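Leka jar set, hand-held gripper demos
README, last touched 25 May 2024

What it is
Two-handed demos, one person, one gripper per hand. Containers with white lids on a desk and on a low black table. 258 episodes, cut down from about 36 minutes more footage than we wanted. Recorded for the Zendari policy work at Bistberg. No robot in the loop, teach by hand only, retarget later.

Contents
One folder per episode. Each has left hand video, right hand video, head video, gripper opening, pose track. Pose track is from the marker plates, see calib notes. 1793 is the highest episode ID, IDs are NOT continous, dont loop over a range. Use the index file.

Task text
Free text, one line per episode, typed by whoever recorded. Spelling varies: "jar", "shaker", "bottle" all mean the same kind of thing. Muchen Qiu started normalizing it, got as far as the first batch. Lowercase everything before you match.

Known problems
- Head clock drifts against the hand clocks. Offset is in the index, column 9. Apply it.
- Episode 2 has left and right swapped. Left in on purpose, old loader test depends on it.
- Clear walls are bad for depth. Dont train on depth from this set.
- Gripper opening is raw counts, no units. Zero is closed. Scale per hand, they differ.
- Pose jumps when a plate goes out of view. Flagged, not fixed. Filter on the flag.

Splits
Train and val only. Held out by session, so please dont reshuffle by episode. Test split comes in July with the Makemport recordings.

Use
Internal plus partners who signed the form. Keep the head video off public pages, hands and room are in it. Ask Arben Obradović for access or if the checksum fails. Checksum file is next to the index.

Sample stills
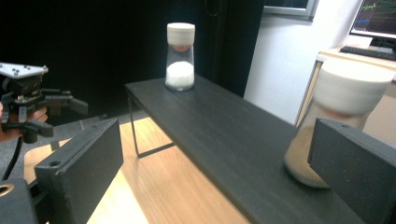
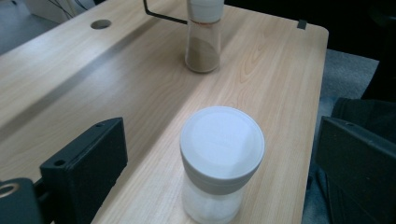
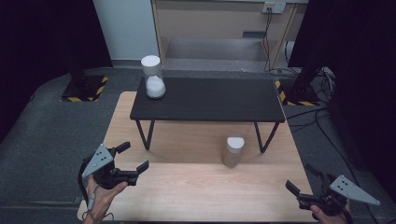
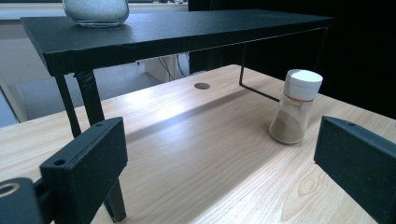
Stills 1, 2 and 4: hand view. Still 3: head view, both grippers in.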